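We use cookies to remember your region and to count visits. Accept all / Manage settings

The Cold Shelf Problem
What two families, a repair shop and a bad week of milk taught me about the box in the kitchen
By Rianne Van Loon
April

The milk went first. Then the lettuce, which froze solid against the back wall while the milk, two shelves up, turned. Same fridge. Same night. I stood there in my socks at 6 a.m. and sniffed a carton and thought, ok, I know nothing about this machine.

I've owned one for my whole adult life. Paid for it, moved it up a staircase, yelled at it. Never once read the booklet.

So I started asking around. In Plendcombe, where I live, that means Willems, the repair shop behind the bakery, and it means Bart Van Rooij, who has fixed cold things there long enough to have opinions about everybody's kitchen. He let me ride along in the van. He did not turn the radio down.

"People set the dial once," he told me at the first stop. "Then summer comes. Then they buy a turkey."

First stop was a top-freezer model that hummed too loud. Bart put a palm flat on the side, listened, pulled it out a hand's width from the wall. Quieter. No charge, though he took a coffee. Second stop was a seal. Most of them are the seal, he says, or dust, or somebody has packed the vents shut with frozen peas.

The seal thing got to me. That rubbery strip around the door, I had never cleaned it. Not in nine years. Jam in there. Something that was once a raisin. Bart does a test with a strip of paper: shut the door on it, pull. If it slides out with no drag, the cold is getting out the same way. Mine slid out like a letter from an envelope.
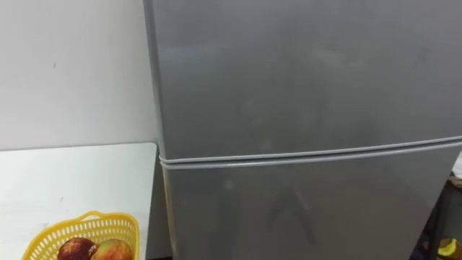 What the dial means

Numbers on a dial aren't degrees. I'd like that printed on a mug. On mine, 5 is colder than 1, and for years I had believed the opposite, so every hot August I turned it down to help and made it worse.

Get a thermometer. A cheap one, stand it in a glass of water on the middle shelf, leave it overnight. The water matters, air temperature jumps every time you go in for the butter. You want the food part at 40°F or a bit under, and the freezer at 0. Mine read 48. Forty-eight! I had been keeping chicken in there.

Then the shelves. In most top-freezer fridges the cold air drops in from above, at the back, so the back is the danger zone for lettuce and the door is the danger zone for milk. Everybody keeps milk in the door. The door is built for milk, it has a little milk-shaped place. Bart keeps his on the bottom shelf and puts mustard in the milk place. Mustard doesn't care.

Eggs, also not the door, he says. I pushed back on this. My mother kept eggs in the door and she is 84 and fine. He shrugged and went back to his sandwich.

A kitchen in Tronanach

The call I remember best was out in Tronanach, up the hill road, a family of five with a garage fridge as well as the kitchen one. The garage fridge held soda, a birthday cake from I don't want to know when, and a bag of ice. It ran all day and all night for that. In winter it had been doing something odd, the freezer part going soft while the garage was freezing. Makes sense once somebody explains it. A lot of these have one sensor, down in the fridge part. If the garage is cold enough, the sensor thinks the job's done and the compressor stays off. Ice cream melts in January.

The father wanted it fixed. Bart wanted it unplugged. They went back and forth on this for a good while, very politely, and in the end the cake went in the trash and the soda went in the kitchen. I wrote down what the mother said while she was wiping the shelf: "I've been feeding that thing like a pet."

She'd added up her bill the night before. I can't tell you how much of it was the garage, she couldn't either, but she had circled the total in red pen. $912 for the winter quarter.
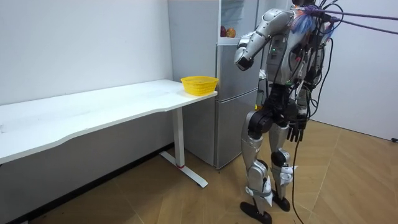 Reading time: 6 min

The leftovers question

My own bad habit is the hot pot. I make soup, too much soup, and it goes in whole with the lid on, still steaming. Wrong, partly. Putting warm food in is fine, leaving it out on the stove all evening is the worse mistake. But a big deep pot takes forever to cool in the middle. So, shallow containers. Split it up. Lids on once it stops steaming. The rule I got from everyone I asked is 2 hours on the counter and no more, and less if the kitchen's hot.

And label it. I know. I hated the idea as well, it felt like an office. But masking tape and a marker live on top of my fridge now and I've stopped playing the game where you hold up a tub of brown and try to remember which month it came from.

Cleaning, quickly

Coils first. If they're at the back, pull the fridge out, unplug it, vacuum with the brush end. If they're underneath there's usualy a grille at the floor that pops off. I found a dog treat. We haven't had a dog since the old apartment.

Gasket, warm water and dish soap, an old toothbrush in the folds, dry it after. Don't use bleach, it stiffens the rubber. Doors on the outside, a damp cloth and then a dry one, along the grain if it's the brushed kind. The gray finishes show every thumb. There are sprays. Bart thinks the sprays are for people who like buying sprays.

Inside, baking soda in warm water, and take the drawers all the way out. Let glass shelves come up to room temperature before they meet hot water — I cracked one, cold shelf straight under the tap, a sound like a starter pistol.

When to let go

Fix or replace is the question he gets most. He'll replace a seal, a fan, a thermostat on nearly anything. Compressor on an old one, he'll usually talk you out of it. He has a soft spot for the Tuniden, a squat thing they don't make any more, and keeps a shelf of parts from dead ones so the live ones can go on. A woman near the canal has had hers since her wedding. It's loud. She says she can't sleep at her sister's place, too quiet.

I didn't replace mine. New gasket, clean coils, dial up to 4. Took most of a morning and I skinned a knuckle getting it back to the wall. Thermometer's still in there, in it's glass of water, and my son keeps trying to drink it.

The lettuce lives in the drawer now. Milk on the bottom shelf. I haven't moved the eggs.

More in Home
The onion does not go with the potatoes
Hard water, soft towels: a Plendcombe laundry diary
Seven soups that freeze well and two that don't
Who still sharpens knives?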